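Last updated: 14:20

Care home in Landix gets lockable cabinets for residents' small things

The Carrasco care home in Landix has started to give its rooms new cabinets with drawers that can be locked. The home has 68 rooms, and the work should be finished before the end of June.

Until now, many residents kept their creams, small boxes and other personal things on the window sill or in a bag beside the bed. Things were often lost when a room was cleaned or when somebody moved to another floor. Last year the home received 244 reports of missing items. Most of these items were found again later, but the search took a lot of time from the staff.

"It is seldom something expensive," said Elfriede Albers, who manages the home. "It is a comb, a jar of hand cream, a letter. But for the person who misses it, this is very important, and I understand that well."

The cabinets are white with blue trim and come from the furniture supplier Wisto. Every resident receives a key, and a second key stays in the office of the floor. The home has asked families not to make further copies.
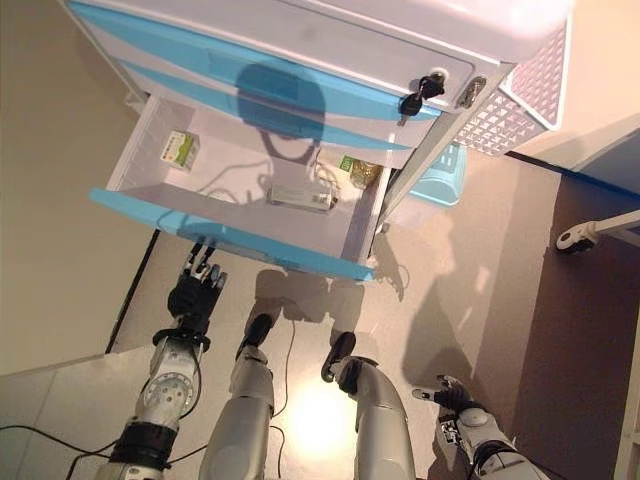 A cabinet with its lowest drawer open and the key in the lock.

Yamila Barrientos, who works on the second floor, has helped residents to fill the drawers during the first two weeks. She said that the lowest drawer is the most discussed one. Some residents do not like to bend down so far, and for them the daily things go in the top drawer. The lowest one is then used for what is needed only now and then.

"I ask first what should go where, and I do not decide it for them," she said. "One lady has changed everything three times already, and this is her right."

Laundry remains outside the cabinets. It is still collected in baskets in the morning, and clothes must still be marked with the name of the resident.

The Drorel foundation has paid 3000 euros towards the project, and a summer sale in the garden of the home brought another 670 euros. The home pays the rest from its own budget.

Families who wish to help with the sorting can ask at the reception in the afternoon. Old bedside tables which are still in good condition will be given away after the last room is ready.

Related items
Landix library opens one hour earlier
New bus stop planned near the Carrasco home
Garden sale: thanks to all bakers
Where to bring old furniture in Landix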